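Filed under: Fundraising & Giving > Small Events > Ask the Community

Print this page | E-mail this page

Silent auction made less than we hoped - do we do it again or switch to something else?

Posted by mapleandmoss

Hi all, long post, sorry! Our little group has run a silent auction every February for the children's ward family fund at Pristberg. It pays for gas cards, parking and meals for parents who are stuck there for weeks with a sick kid. This year we brought in $3,881, and that sounds great until you take out the hall, the food and the printing. We paid $800 for the hall alone because our usual place (the church basement in Lerkley) had a burst pipe and we had to grab whatever was open.

We had 276 people through the door, so turnout wasn't the trouble. People came, ate, chatted and went home. I'd say half the tables had one bid or none on them by the end of the night. The gift baskets did okay, the restaurant cards went for almost face value, and the handmade stuff (gorgeous quilts!) went for so little I wanted to cry.

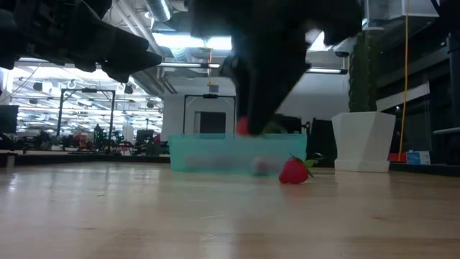

So now the group is split. Half of us want to drop the auction and do a head shave with pledges, like the high school over in Dorkness does. The other half think we just ran it badly and should try once more. I go back and forth depending on who I talked to last. Has anyone here switched from one to the other? Did your regular donors come along with you or did they wander off? And if you kept the auction, what did you change?

18 people found this helpful

galanisroadmom

I've done both so I'll give you my two cents. Keep the auction but cut it way down. When we had tables and tables of stuff, people would look at the first row and then go find a chair. We went to fewer, better items and the bidding picked up right away. Put a starting bid on every sheet - don't leave it blank, or the first person will write five dollars on your quilt and everybody after that thinks it's a five dollar quilt. We start handmade things at a bit under half of what the maker thinks they're worth, and we ask the maker first if they'd rather have it back than see it go cheap. Most of them say yes!

Also, close the tables at different times. We close the first one before dinner and the last one after dessert, with somebody on the microphone giving a warning. People get really worked up in those last few minutes and it's fun to watch.

And please ask for the hall for free. We just wrote a letter saying what the money was for and how many people we expected, and the second place we tried said yes as long as we cleaned up after. You'd have been $800 ahead before anybody bid on a thing.

buzzcut_dad

do the head shave. no hall, no baskets, we did it in a school gym at lunch. get the pledges paid up front though, we chased people for months on ours and some never did pay

tinyteapot

I don't think you have to pick? We run a small auction in the winter and the shave in late spring, and it's mostly different people giving. The auction crowd is grandparents and neighbors, and the shave brings in the kids' friends and coworkers who'd never come sit in a hall on a cold night. The one thing I'd watch is your own helpers getting tired. Our first year of doing both we had the same handful of people doing everything and two of them quit by summer, and I can't say I blamed them.

If you do go with a shave, check with the family fund at the hospital before you print anything. Ours had a form for using their name on posters and it took weeks to come back - we ended up with a whole stack of flyers we couldn't put up. Oh, and call the barber early. Ours was booked solid for prom.

Last updated: May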